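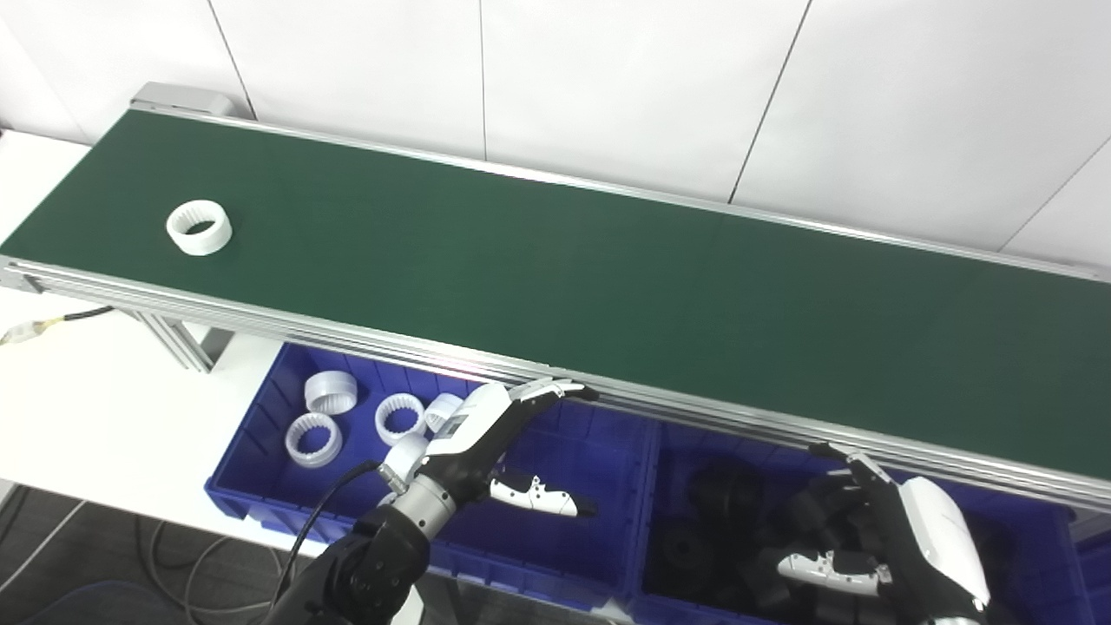 I started sorting rings in January and I'm still at it, so I thought I should write something down before I forget what the first few weeks were like.

The job is simple to describe. Parts come along a green belt, and there are blue bins sitting side by side in front of it. White rings go in the left bin, black parts go in the right one. At the end of a run the bins get checked, emptied and put back in the same spots. The parts are for Grindier, who make small gearboxes, and the rings are the outer part that the little gears run around inside.

Before this I did five years in the warehouse at Pettigrew, where everything came in cartons and you judged a day by how many pallets had gone. Small parts are a different sort of work. My eyes were sore for the first fortnight. I changed the colour of the tape on my bench from white to grey and that helped, as the rings had been vanishing against it.

The white rings don't take much thought at first. They're light, they stack badly and they roll if you put them down on edge. What took me longer was the inside wall. Some have teeth and some are smooth, and at a glance into a bin they look like the same part. For now both go in the left bin and get split later at the Stallham site. I'd sooner split them on the spot with another bin, and I've put that in writing.

The black parts are worse. They tangle, they hide behind each other, and a small one can sit inside a bigger one all the way to the scales. I tip the bin out onto a tray now and spread everything flat before I count. It adds almost 5 minutes a bin and saves doing the whole lot again. The last full lot came to 3968 pieces, of which 1882 were white, and it balanced on the first go.
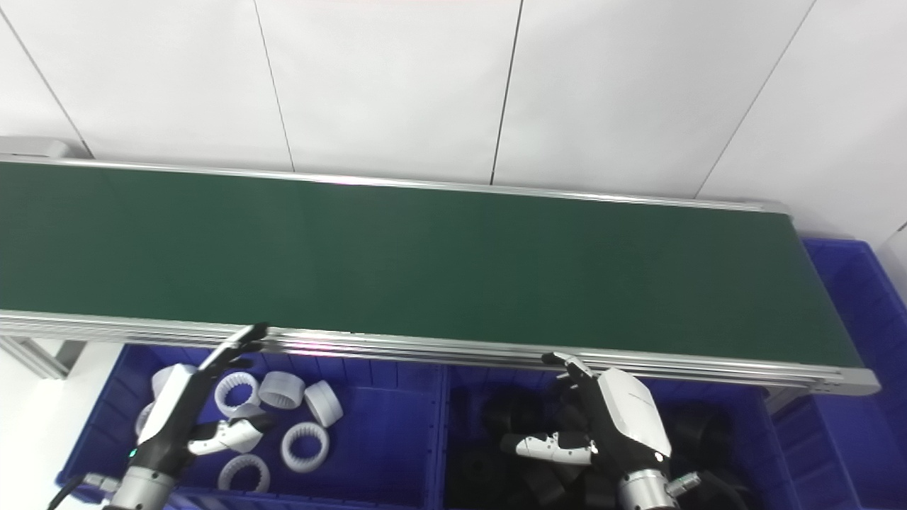 Soledad Wojcik reckons I'm wrong about splitting the rings at the belt. Her view is that two colours are quick to tell apart and teeth are not, so anyone asked to do both will slow down on the easy half as well. She would leave the left bin mixed and put a proper lamp at Stallham, where the rings get picked up one by one anyway.

She may have a point about the lamp. I still think a toothed ring can be spotted early if it's lying flat, but on its side it's harder, and plenty of them end up on their sides.

We're going to run one lot each way and compare the times. Until then I'm keeping the bins where they are – white left, black right – and wiping the belt down before each start. New labels are on order as well, the old ones having peeled off at the corners.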